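3.2 Work surface and materials

All sorting and folding in the Trimstead study was done at tables of one type, placed in the back room of each of the 12 laundry sites. We chose a single table type because our July pilot had used whatever surface a site already owned, and the results could not be compared across sites. Steel counters, a painted door laid over trestles and a padded ironing surface each changed how a towel was pulled flat, and on the padded one it could hardly be slid at all. The tables used in the main study have a matte laminate top with a pale wood grain and rounded corners (Figure 4). The tops were wiped before each session and left without a cloth or mat.

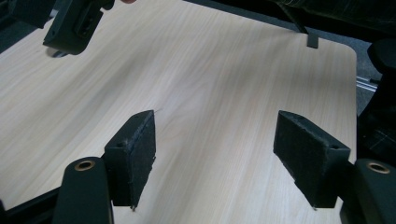
Figure 4. Tabletop used in the folding sessions, showing the wood-grain laminate and a rounded corner.

Pale tops have one drawback for this work. A white towel does not stand out strongly against them, and two of our raters reported trouble finding the towel's edge when the light from the ceiling was strong. We considered a dark top and decided against it, as lint shows on dark laminate and workers at the Grornov site stopped to brush it off during the pilot. The raters were given a longer training period instead, and the edge of the towel was marked by hand on a set of practice records before scoring began.

3.3 Towels and baskets

The towels were plain white terry, bought in one lot from Quintero and washed five times before first use to remove the finish. No softener was used at any point. Towels with a pulled thread or a torn hem were taken out of the set when they were found and were not replaced. The final set held 437 towels, which were shared among the sites in proportion to the number of sessions planned there.

Each table was supplied with one basket. In the pilot the basket stood on the floor, and workers bent down for every item, which added time that had nothing to do with folding. In the main study it was placed on the tabletop. Workers could choose the side and the direction, and were asked only to keep it in the same place for a whole session. A basket kept lengthwise on the left, running from the far edge of the table toward the near one, leaves the middle of the top open for a towel, as with the green woven basket in Figure 5. Placed across the back of the table, the same basket takes up depth, and large towels then hang over the front edge while they are being smoothed.

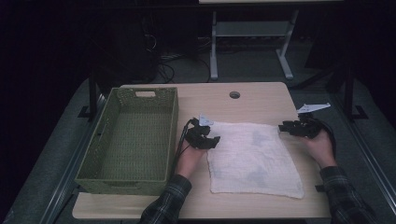 Figure 5. Basket and towel on the folding table.

Flattening was scored as a step of its own, separate from folding. Our definition follows the one used in the earlier Kuvatent report: the step begins when the towel first touches the table and ends when the first fold is started. A towel does not have to be smooth for the step to end. The one in Figure 5 is spread out in a roughly square shape but still has creases across its surface and slightly uneven edges, and a fold started from that state would be scored as "partly flattened." We used three levels in all (not flattened, partly flattened, fully flattened), and the level was assigned at the moment the first fold began. Raters were told to judge the whole towel, including the far edge, and to ignore creases shorter than the width of a finger.

The main study produced 1144 scored folds. Folds that were started and then undone were kept in the record, with the second attempt entered as a new fold. Where a worker put a towel aside without folding it, the item was logged as skipped and left out of the totals. Sessions ran for up to 12 towels each, after which the basket was refilled from the site's own shelf by the person running the session.

3.4 Order of work

Workers were not told which fold to use. Most sites have a house fold, usually in halves or in thirds, and asking for a different one would have slowed people down for reasons we did not wish to measure. The fold was recorded at the start of each session and treated as a property of the site in the analysis in Section 4.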